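4 February 2022

Pose tracking on the vacuum clips, Karnen pipeline. Reran the SLAM pass with the new marker config. Of 27 episodes, 5 still lose the right gripper for up to 12 frames when it comes in close to the body. Left is fine on all of them. I suspect the glossy floor: feature matches land on reflections and the head track drifts, then the gripper solve inherits it.

Masked the lower third of the head view and reran two of the bad ones. Drift is smaller, dropouts the same length. So those are two separate problems.

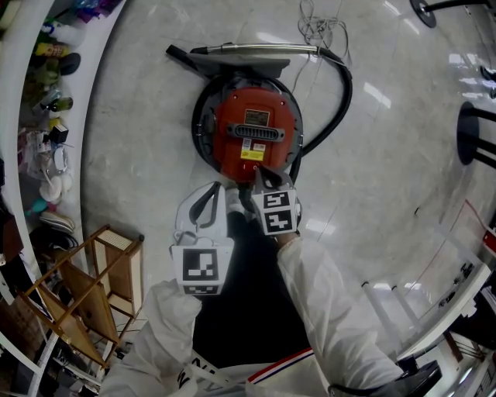 Noémie Melnyk thinks the dropouts come from the detector's minimum size threshold and wants it lowered before anyone touches the solver. She had the same thing on the Mukstead set in August, and interpolating over the gaps made the gripper width signal useless for training.

Lowered the threshold one step on a branch. Detector runs slower, haven't timed it. Full rerun is queued for the weekend on machine 6. Interpolation stays off until then.

To do: log reprojection error per marker, fix the timestamp offset in the export script.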